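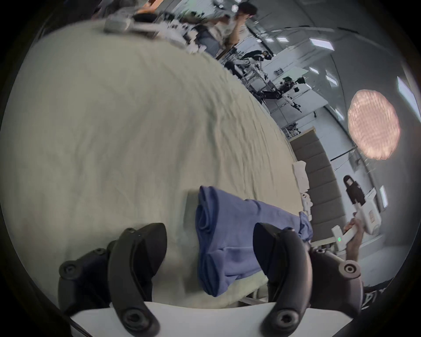

Blue cloth, bunched, on a cream cover.

Folding and flat storage: frequently asked questions

Vurkton Linen Service, Skesthorpe. Page maintained by Amirhossein Hassanpour. Last revised October 30, 2021.

These answers apply to plain woven and knitted items: towels, table linen, sheets, simple garments. Tailored clothing, pleated items and anything with boning or interlining is handled under a separate procedure. Ask at the counter for the sheet.

What surface should I fold on?

Any flat surface larger than the item when fully opened. A table is better than a bed. A mattress gives way under the hand, and a crease pressed against it will be soft and usually not straight. If a bed is the only surface available, fold smaller items on a board laid on top of it.

Table height matters more than most people expect if there is a lot to do. The hands should work slightly below the elbow. Our own folding tables were made in 1980 for cutting cloth and stand higher than a dining table.

Should the table be covered?

Yes, if the top is varnished, painted, rough or cold to the touch. A cover adds a little friction, so the lower layer stays where it is while the upper layer is moved. Bare laminate is too slippery for thin cotton, and the bottom layer travels with the top one.

What kind of cover?

Plain weave cotton, washed at least once before use, pale and undyed. We use 200 gsm. Lighter cloth shifts about, and heavier cloth holds a ridge wherever it has been folded for storage. Avoid terry, fleece and anything with a raised pattern.

A cream or off-white cover is suitable for most work. It will not pass dye to the item, and the edges of coloured fabric are easy to see against it. For white items on a cream cover the contrast is poor but workable. For long runs of white we change to a grey cover.

Does the cover have to be perfectly smooth?

No. Fine wrinkles in the cover do not transfer to an item that is folded and lifted off within a few minutes. A fold or a hard ridge in the cover is different and should be pulled out towards the edge of the table. Do not iron the cover for each session.

Does a stained cover matter?

A dry, fixed stain that has survived several washes is harmless. Test by rubbing it with a damp white cloth. If the cloth picks up any colour, wash the cover again before using it. Grease marks are the exception and a cover with grease on it should be taken out of use whatever the rub test shows.

How do I start with a crumpled item?

Do not try to find the middle. Find one corner, then follow the edge with the fingers to the next corner. Hold both and let the rest hang, or, on a table, draw the edge out straight and lay it down first. Once one edge is straight the remainder can be spread away from it.

With garments, look for a seam instead of a corner. Shoulder seams are the most dependable. A hem on knitted fabric tends to curl and gives a false line.

If the item is bunched near the table edge, move the whole bundle inwards before opening it. A cloth that is half over the side pulls against itself and the straight edge will not stay straight.

My cloth has one straight edge and one end that stays bunched. What is wrong?

Usually nothing is wrong with the cloth. The tension has been applied at one end only. Hold the straight edge flat with one hand near its centre, and use the other to draw the bunched end outwards along the same line. Short pulls, with the hand put down flat between them.

If it still will not lie flat, check the following.

- A second item is caught underneath. This is common where mixed loads have been emptied straight on to the table.
- A sleeve, leg or pocket is inside out.
- The item was cut off grain. The edges will never meet exactly. Fold to the centre line and accept a step at the hem.

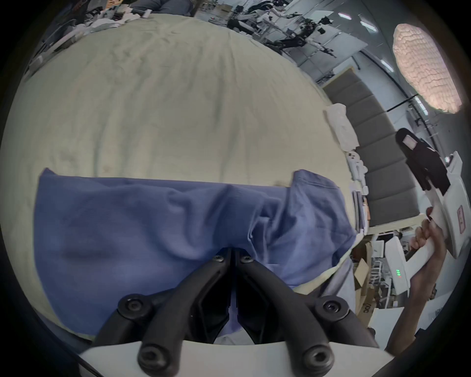
Off-grain items are more frequent in cheap knitted goods than in woven ones. They can be damped, pulled square and dried flat, and this lasts until the next wash.

A corner keeps flipping up. How do I keep it down?

Turn the corner back on itself, hold it for a few seconds, then return it. Corners curl in the direction in which they were last pressed. If that fails, lay the item with the curl facing downwards so that the weight of the next layer holds it. A light mist of water is acceptable on cotton and linen. It must be fully dry before it goes into a cupboard.

Do you recommend a spray?

We use Puvex at half strength on table linen that is going out for hire, and on nothing else. Domestic towels should not be sprayed at all.

In halves or in thirds?

Halves are quicker. Thirds put no crease down the centre of the item, and the raw or hemmed edges can be hidden inside. Our defaults are:

Hand towels: thirds lengthways, then in half.
Bath towels: thirds lengthways, then thirds again.
Tea towels: in half lengthways, then thirds.
Napkins: quarters, hem corners together.
Tablecloths: in half lengthways twice, then rolled or folded to suit the shelf.
T-shirts and similar: sides to the centre at the back, sleeves laid down the body, then thirds from the hem.

Choose one method for each type and keep to it. A stack in which two methods are mixed will lean.

What is the correct finished width?

Whatever fits the shelf with a finger's clearance on each side. Measure the shelf, then fold one item to that width and keep it beside you as a gauge. Cutting a piece of card to the width also works and does not get packed away by mistake.

How do I fold a fitted sheet?

Put a hand into each of two adjoining corners, bring the hands together and turn one corner over the other. Repeat with the remaining two corners so that all four are nested. Lay the sheet on the table with the elastic uppermost, fold the elasticated edges inwards to make a rectangle, and continue as for a flat sheet. On a table shorter than the sheet, work from one end and let the surplus hang over the side nearest to you.

Can large tablecloths be folded by one person?

Up to 203 cm square, yes, on a full-sized table. Above that we use two people. One holds the fold and does not move, and the other brings the edge across. If both move, the fold goes diagonal.

Where should the finished stack go while I am working?

At the far side or one end of the table, clear of the area needed to open the next item, with the folded edge facing you. White and pale pieces should be kept in their own stack. Paperwork, labels and tickets should not be placed on top of finished cloth. Printed paper can mark damp cotton, and loose tickets get folded in. We have retrieved a good many dry-cleaning tickets from the inside of pillowcases.

How high can a stack be?

For napkins and tea towels, the height of a hand. Towels can go higher because they grip one another. The bottom item of any tall stack will take a hard crease along the fold, so rotate it: newly washed items go in at the bottom and the top item is the next one used.

What lighting is best for folding?

Diffused light from above and to one side. It shows wrinkles as shallow shadows. A bare lamp directly overhead flattens them and you will miss creases that are obvious later in daylight. Very warm lamps make it difficult to tell cream from white when sorting.

Can folded linen be stored in cardboard boxes?

For transport, yes. For storage longer than a season, only with a lining. Ordinary cardboard is acidic and will yellow white cotton along the contact line. Use washed cotton sheeting or acid-free tissue. Label the end of the box and not the lid, or the labels cannot be read once the boxes are stacked.

Plastic crates are satisfactory in a dry room. Do not seal them. Leave the lid resting loosely for a day after packing.

How often should stored items be refolded?

Linen in long storage should be opened and refolded on different lines twice a year. We do ours in January and July. Items in weekly use do not need it.

Does folding shorten the life of fabric?

Repeated folding on the same line does, in linen especially. Threads break along the crease and the first sign is a faint pale line that does not wash out. Cotton towelling is practically unaffected. Knitted items are better folded than hung, as hanging stretches the shoulders.

What is the Vahidi fold on your price list?

It is the flat fold used for hire cloths. The cloth is folded in a concertina across its width, then from each end to the middle, so that it can be opened along the table by one person without being lifted. The method came to us with the Vahidi laundry when we took over its hire accounts. There is a surcharge because it takes longer. Specify it when ordering, as it cannot be added after a cloth has been pressed.

Will you fold items washed elsewhere?

Yes, provided they are clean and completely dry. The minimum is 3 kg. We do not iron on this service. Items found to be damp are set aside and returned unfolded in a separate bag.

Mixed bags are accepted, but please turn garments the right way out and empty the pockets. Anything found in a pocket is put in an envelope and pinned to the bag.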